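Home | Guides | Courts & Police | Newsletter | Contact

Filed under: Reading the News

How to Read a Police Operation Story Without Being Misled

Last updated: December

The first report of a raid, a shootout or a big arrest usually lands within the hour, and usually has one source. I edited these for the Radley evening page for longer than was good for me. This is the method I used, minus the cold coffee.

Step 1. Find the verbs of saying. Go through the story and mark every "said," "claimed" and "according to." Then look at who is attached to them. If all nine belong to the same police spokesman, you are reading a press release with a byline on it.

Step 2. Separate seen from told. "Officers recovered two rifles" may mean the reporter saw two rifles on a table. It may also mean somebody read the words "two rifles" down a phone line. A careful story tells you which. 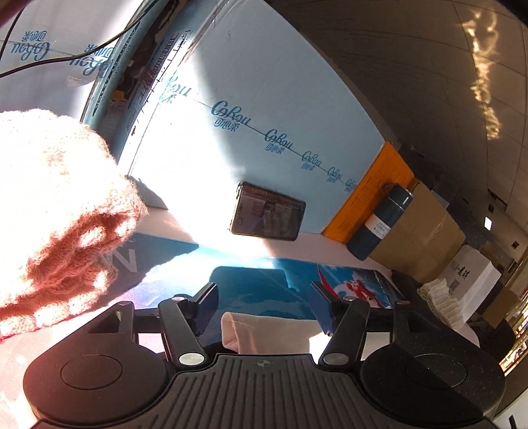
Step 3. Be stingy with nouns. Police statements love a word that has already made up its mind: hideout, accomplice, stash, weapon. Swap in the dullest word that still fits and see how much of the story survives. Put a black hand-held gripper next to some fuzzy peach-and-coral knitting and I could write you "mechanical device found near soft furnishings," every word defensible and the whole thing sinister. A hideout, after the same treatment, is often a house.

Step 4. Watch the numbers move. In the Skustier warehouse raid, the first bulletin had 200 officers on the scene, and by the 5 p.m. update there were "over 1212," a figure that manages to be vague and fussy at once. Write down each number with the time it was published. If it changes, look for a line explaining the change. Don't hold your breath.

Step 5. Look for the other side of the door. Neighbors, lawyers, relatives, a hospital desk. Teodora Yordanov, who covered the courts on our page, would not file until she had called at least one person who was not wearing a badge. Her copy was late and mine got corrected.

Step 6. Come back when it reaches court. Charges get dropped or renamed, and the renaming tends to run small, under the weather. Search the place name with "hearing" or "indictment" a few weeks later. For Skustier, the Suvance Road arrests came down to one trespassing charge and a dispute over a van.

If you only have time for one step, make it the first. You can do it with a pencil on the bus.

More guides: Reading a Charge Sheet | Who Is a "Source"? | Corrections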